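Kpodo Braltari gooseneck desk lamp, silver: long-term review

Cillwood Bench Notes
Posted 21 May 2022

The Braltari is a mains-powered LED desk lamp with a flexible neck, sold by Kpodo in silver and in black. The silver one was bought at full retail price for the workroom at Trilolstead and has been in use there since last June. It replaced an older spring-arm lamp whose joints no longer held.

The room matters to the result, so a few words on it first. The ceiling is high, white and corrugated, with long fluorescent fittings and round lights further back. A mezzanine with a black metal railing runs down one side. Light from that height is even enough for walking about and for moving boxes, but poor for close work. After dark, with all the ceiling lights on, a basic meter laid on the table top read 102 lux. Reading a printed label was possible. Matching two similar thread colours was not.

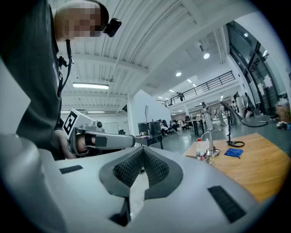
Can the Braltari be the only light on a table used for detailed work?
It can for one person working within arm's reach of the base, but a second person at the far end of the same table will need a lamp of their own.

Light output

There are three brightness levels, chosen by repeated presses of a single button. With the head at its lowest useful position and the highest level selected, the meter read 2,041 lux directly beneath it. The reading falls off quickly towards the edge of the pool of light, and the edge itself is soft. The middle level is the one used most. The lowest level is too dim to add much to the ceiling lights and could have been left out.

Colour is a neutral white and cannot be adjusted. It sits a little warmer than the fluorescent tubes, and the difference shows on white paper for the first few minutes, after which the eye ignores it. There is no visible flicker at any level. A phone camera showed faint banding at the lowest level only.

The neck

The neck is the main reason to choose this model over a jointed arm. It bends in any direction and stays where it is put, with one exception: at full sideways reach the head sinks slightly over the course of an evening. A tighter curve near the base cures this. Moving the head takes two hands if the base is to stay still, one on the base and one behind the head. Pushing the head alone tends to turn the whole lamp.

The silver finish has worn well. It shows fingerprints less than expected and wipes clean with a dry cloth. It does reflect the tubes overhead, which is a minor nuisance when the curve of the neck is in the line of sight.

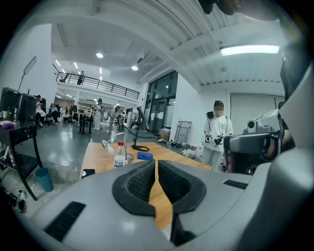

Photo: Cillwood Bench Notes, Trilolstead workroom. All rights reserved.

Position on the table

The lamp lives on the light wooden table, with its head turned to the left. On a shared table the footprint is what counts, and here the Braltari does reasonably well. It takes up little more room than a dinner plate and leaves space for the usual clutter – a water bottle, a folded cloth, whatever else has been put down that day. Tall glass windows and doors with dark frames let in a good deal of daylight, and on bright mornings the lamp is not needed at all.

The power lead is the weak point. It is thin, rather stiff when new, and too short to reach the floor socket from the middle of the table without an extension. The lead is fixed at the lamp end, so a longer one cannot be swapped in. It leaves the base at the back, and on a table used from both sides there is no real back. Taping the first stretch down solved most of the snagging.

Heat and noise

After a full evening on the highest level the head is warm to the touch and the neck is cool. The lamp itself makes no sound. The plug-in power supply gives a faint hum that can be heard with an ear close to it and not otherwise.

Assembly and repair

The base is held to the neck by 4 screws, which are supplied along with a key. Two of them had worked loose by the autumn and were retightened; they have not moved since. The LED panel is sealed and Kpodo does not list it as a spare part. The power supply is listed, at a sensible price. The printed instructions cover assembly and little else – the fact that a long press of the button returns the lamp to its last level had to be found by accident.

Against the black version

Kpodo gives the same specification for both colours. The black version was tried for a week on a side bench and behaved in the same way. Its matt surface reflects less, and it would be the better choice under bright overhead tubes. Dust shows on it sooner.

Good points: strong central light, neck holds its shape, small footprint, cool running.

Bad points: short fixed lead, lowest level of little use, sealed LED panel, slight sag at full reach.

Rating: 4 out of 5. A version with a detachable lead would be bought again for the other end of the table.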